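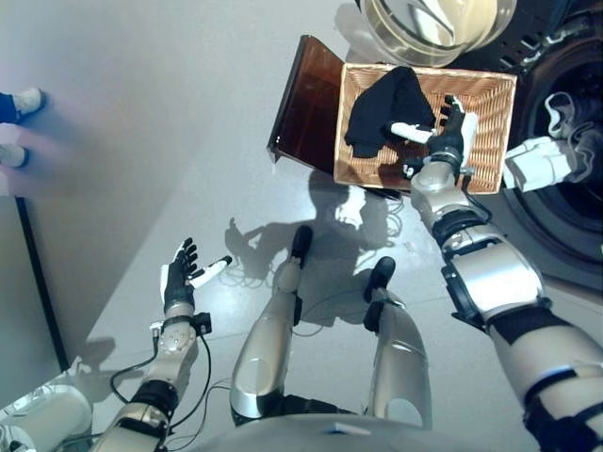

Laundry handling demonstration, seen from the head camera. Basket on the stand, washing machine door open.

Search products, manuals, spares
Go

Kinis K7 upper-body package: open day notes and equipment summary

The K7 is a two-arm handling package fitted to a walking humanoid base. It was shown at the Namley workshop in September, with two sessions in the morning and one at 2 pm. The task was moving clothes between a basket and a front-loading washing machine. Kipchumba Rashidi ran the sessions and Nazmiye Sarıgül took questions on the hands.

Each arm has 7 joints and is rated for 5 kg at the wrist, hand included. Both hands carry four fingers and an opposed thumb. Garments in the demonstration were ordinary household ones, and the basket was packed by visitors before each session.

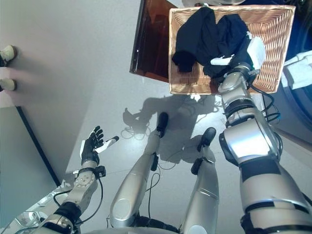
Dark cloth is the harder case for the head camera. Folds in black fabric give very little contrast, and the grasp planner has to work from the outline of the heap and from finger load. At Namley the right hand was sent into the basket after a bunched black garment, with the left hand held open and clear of the work. The pale wicker helps here, as the heap stands out well against it. A black basket is not recommended.

Finger load is sampled at 224 Hz. If the load on any finger passes the set limit the hand opens and the arm backs off along its approach path. The limit can be changed from the operator's screen, but only with the arms parked.

Wrist cameras are fixed focus and are meant for the last part of the approach.

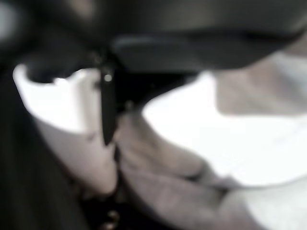 At very short range the picture is soft, and the planner uses it only for light and dark boundaries. Visitors asked whether an autofocus unit could be fitted. It can, but it adds weight at the wrist and the lens hunts when cloth fills the view. Bestasetti, who supply the camera mounts, offer a longer bracket as part 351. It improves the view of the fingertips and makes the hand a little wider to get through a drum opening.

Floor and lighting: a level, hard floor is required. Polished floors are acceptable, though glare should be checked from both wrist cameras before the first run. Cables must be kept clear of the feet — the tether version needs someone minding the line at all times.
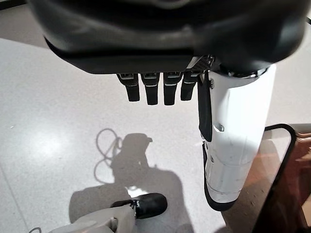
Hand with fingers lowered and white thumb to the right, from the wrist camera. The shadows of the robot and of a looping cable show on the floor.

Supplied with: two arms, two hands, head camera, two wrist cameras, operator's screen, tether. The walking base is ordered separately.

Last updated: September

Comments (3)

Despina Ivanov
Does the finger load limit apply to the thumb as well? The manual only mentions fingers.

Nazmiye Sarıgül
Yes, same limit, same response. The manual wording will be corrected.

Dardo Barrientos
I was at the 2 pm session. We have a top loader at Alemneh and would want to see it reach down into one before ordering. Is the longer bracket any use there, or does it foul the rim?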